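Valley fog at dawn, why does it get thicker AFTER the sun comes up?

Asked in: Weather and Sky
Posted by Guvley

OK so this has been bugging me since December. I live on the side of a valley, house is maybe halfway up, river at the bottom. Clear cold nights we get fog down on the river. Fine, I get that part, cold air sinks, damp ground, etc.

What I don't get is the timing. I'm up early for work and at first light the fog is a thin flat sheet, you can see the tops of the trees poking out. Then the sun comes up and I'd expect it to burn off, right? Instead it gets deeper. Half an hour later it's up at my fence and I can't see the road. Then a while after that it's gone, or it's turned into a low gray lid over the whole valley and it's gloomy till lunch.

Things I've noticed, not sure any of it matters:

only happens when there's no wind overnight
worse if it rained the day before
if there's high cloud overnight, no fog at all
the smoke from the neighbor's chimney goes up a little ways and then just goes flat sideways like it hit a ceiling

Weather app is useless, says "clear" the whole time. The nearest station is at the airstrip which is up on the plateau and 3000 feet higher than the river so of course it's clear up there.

Also is there any way to guess the night before if I'll get the thin kind or the kind that eats my whole morning? I have to drive down through it and would like to know weather to leave early. (Whether. ha. Leaving it.)

3 replies

Yhon Cárdenas

Good observations, you've got most of the pieces already.

The chimney smoke is the big clue. That's an inversion. Clear night, ground loses heat to the sky, the air touching it gets cold, and the cold air slides downhill and pools at the river. So cold at the bottom, warmer air on top. Smoke rises till it's no warmer than the air around it, then spreads out. Your fog is stuck under the same ceiling.

Now the sunrise thing. Couple of things going on at once.

First, the coldest part of the night usually isn't the middle of it, it's right around sunrise or a bit after. Sun is so low at first that the ground is still losing more heat than it gets. So the fog can keep forming for a while even though it's light out.

Second, once a little sun does get in, it warms the ground a tiny bit and stirs the air. Overnight the fog was shallow because the air was dead still. Some of the moisture was sitting on the grass as dew or frost. Weak sun starts evaporating that, gentle stirring mixes it upward into air that's still cold enough to condense it. So your sheet gets taller before it gets thinner. Very normal.

After that it depends. If the ground warms enough, the bottom of the fog clears first, and what's left is either nothing or a layer up off the ground. That layer is your gray lid. Technically stratus at that point, same stuff, just lifted. In winter the sun can be too weak to finish the job, so it sits there.

High cloud = no fog because cloud sends heat back down and the ground doesn't cool as much. Wind = no fog because it mixes the warmer air down. Rain the day before = more moisture to work with. You basically wrote the forecast rules yourself.

For guessing the night before, look at the dew point, not just the temp. Take a reading at sunset. If the temperature is already close to the dew point and the sky is clear and it's calm, expect the deep kind. Big gap, then thin or none. And don't use the airstrip, wrong air mass for you half the time. Put a cheap thermometer/humidity sensor near the bottom of the valley if somebody down there will let you.

Egilsson

just leave early?? I drive thru river fog all winter. low beams not high beams, high beams just bounce back at you. Mine burns off by 10 usually. also fog is just a cloud on the ground so if you are on a hill you're looking at the top of a cloud which is kind of cool, get a picture.

Kaiwen Zeng

Yhon has it. Adding some bits since I kept a fog log for one winter on a similar slope.

Snow on the ground changes things. Fresh snow cools off really fast at night so you get a strong inversion, but the moisture can end up as frost on everything instead of fog. A mild damp day over melting snow is the other way around, fog all day, doesn't care what time it is. Different kind, moves in from wherever, don't try to time it.

Valley shape matters too. If there's a narrow spot downstream the cold air can't drain out and it backs up like water behind a dam. Look at a contour map. If your valley pinches below you, expect the deep version more often than the next valley over.

How I did the log: two cheap sensors, one low, one at house height. Wrote down both at sunset and again when I got up, plus a word or two on what the fog looked like. When the low one was colder than the high one by bedtime I could pretty much count on it. Photos from the same window every time help a lot, pick a tree or a pole as your marker so you can tell how high the top got. I used 3 markers down the slope and it was plenty.

Put the sensor in shade, off the ground, with air moving past it. On a wall it reads warm. Mine was screwed to the house the first month and the whole month was junk, had to toss it.

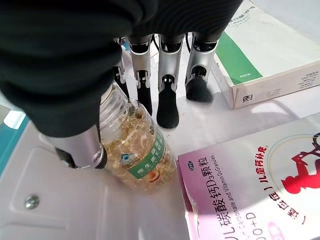
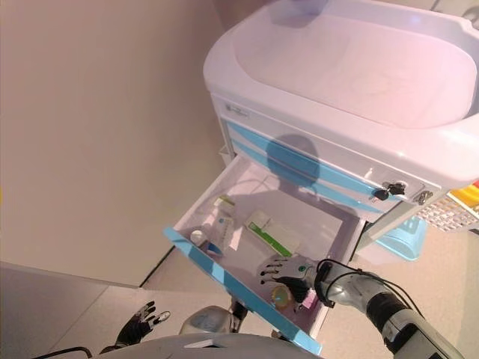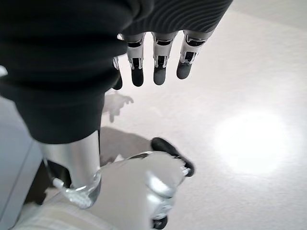

On the lid question, whether it clears or sits. What worked best for me was how thick the fog was at first light. If I could see blue straight up through it, gone by mid morning nearly every time. If straight up was plain gray, I planned on gloom. Low sun months are worse obviously, same fog in fall would be gone and in midwinter it hangs till noon or all day.

Wind aloft helps too, even if it's calm at your place. A breeze across the ridge tops can nibble the top of the fog away and it clears from above. You might see the top go ragged or wavy first. If it stays flat as a table there's not much mixing up there and you're waiting on the sun.

One more, the fog sometimes sloshes. Top of the cold pool rocks back and forth a bit, so it can reach your fence, drop back, come up again. I had it go past my low marker twice in one morning. So if it clears for a few minutes don't assume its done, esp if you're about to get in the car.

Guvley

This is great, thank you. The valley does pinch, there's an old rail bridge right at the narrow part, never thought about that. Going to ask the folks by the river about a sensor. And yes Egilsson low beams, I know, I know.

Will report back if I get a decent run of clear nights. It's been nothing but wind all week.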